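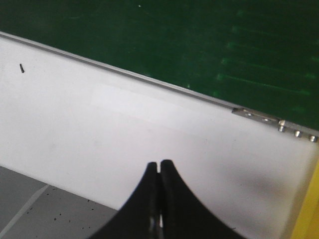 Stesus repairs and refits furniture for schools, libraries and small offices, and most of what comes through its door is worn at the edges. The owner started the business in a rented unit with one bench and a borrowed van. When I asked her what customers get wrong about the work, she said they look at the big surfaces and forget what holds them together. Dark green above, white below, and between them a thin strip of light grey metal: people will tell her what they think of the green, she said, and never mention the strip, or the little plate with two holes in it, or the three screws in a line beyond it. "That's where I look first. If the edge is sound you can usually save the rest."

She did not train as a furniture maker. Her first job was with a shopfitting firm, where she spent five years putting up shelving and counters, often at night so the shops could open in the morning. She liked the fitting and disliked the waste. "We'd rip out a counter that had one bad corner. The whole thing went in the skip. I'd say, can I have that, and they'd say yes, take it, saves us a trip." By the time she left she had a garage full of panels, trim and odd brackets. A fair amount of it has since gone into other people's furniture.

The work now comes mainly from schools. January is busy, she says, when budgets for the rest of the year are being looked at and someone walks round with a list. The biggest job so far was Rugemalira, a community learning centre that wanted its old tables and storage units kept. The centre had been quoted for new furniture throughout and could not pay for it. She went to see the place at eight in the morning, before any classes, and spent most of the day on her knees.

"You can't judge a table from the top," she said. "The top might be filthy and it'll wash. You have to get down and see if the screws are biting. Put a driver on each one and give it a small turn. If it just goes round and round, the hole's gone, and then you're plugging and drilling again."

Plugging is slow. She drills the old hole out clean, glues in a length of hardwood dowel, leaves it overnight, trims it flush and starts a new pilot hole in the middle. Some people fill the hole with matchsticks and glue, and she has done that herself at a customer's house when there was nothing else to hand. She doesn't charge for it when she does. At the workshop she won't do it at all.

I asked about edging, which takes up more of her day than anything else. There are several ways to finish the edge of a board. The cheapest is an iron-on tape, and she is not rude about it. It suits a shelf that will hold books and be left alone. On a table where children sit it will be picked off by half term. Metal trim lasts much longer, but it has to be put on properly. It must lie flat along its whole length and the ends must be filed, or it catches sleeves.

"I run my hand along it when it's done. Both directions. If I feel anything I take it off again. My thumb's better than any gauge for that."

The trim itself she buys from Fundov, in long lengths which are a nuisance to carry and which she cuts down on the day they arrive. She used to store them on end in a corner until one fell across the bench while she was making tea. They are kept flat now, on arms fixed low along the back wall, with the offcuts in a drawer underneath. Anything over 600 millimetres goes back on the arms. Anything shorter goes in the drawer, and the drawer is full.

The fixings have their own cupboard. She showed me tray after tray of plates, angles and screws, many of them taken off furniture that was past saving. She doesn't throw out a plate unless it is bent. Old ones are often thicker than what she can get new at the same price, and a customer with a run of matching units will want one that looks like the others. Screws she is stricter about. A screw that has been overtightened once has usually had its head chewed, and she would sooner use a new one.

"It's pence. You've spent an hour on the rest of it. Don't put a bad screw in."

Her order book is an actual book, with a hard cover, and each job has a number written in the margin. We looked at job 3398, a set of units for Fullo, a print shop that had moved premises and found that nothing fitted the new walls. Two of the units had to be cut down and edged again. She had drawn each one in pencil with the screw positions marked as small crosses. The crosses were evenly spaced, and I said they looked neat. She said the drawing was the easy part. On the furniture itself she marks the first and last positions, then steps the rest out between them with dividers. Measuring every hole from one end lets small mistakes add up, and an uneven row will bother a customer even if they can't say what the trouble is.

Did she have a favourite kind of job? She thought about it while she swept up. Big flat panels, she said eventually. They are awkward to lift and every mark shows, so most repairers avoid them. She likes cleaning one up and finding it is still straight. White is the worst colour to work on. It picks up pencil, glue, metal dust from filing, and the print of whatever you last touched. She keeps a clean cotton sheet for laying them on and washes her hands more often than she would like. Dark colours hide pencil but show scratches, and she puts masking tape along the line before she goes near it with a driver.

She works alone for most of the year and takes on a second pair of hands in the school holidays. She has been asked to teach evening classes and has said no so far, though she might do a short one on edges and fixings if somebody else will handle the bookings.

Before I left she took my bag off the end of the bench, where I had put it down on top of a length of trim, and checked the trim for a bend. It was straight, and she put it back on the wall.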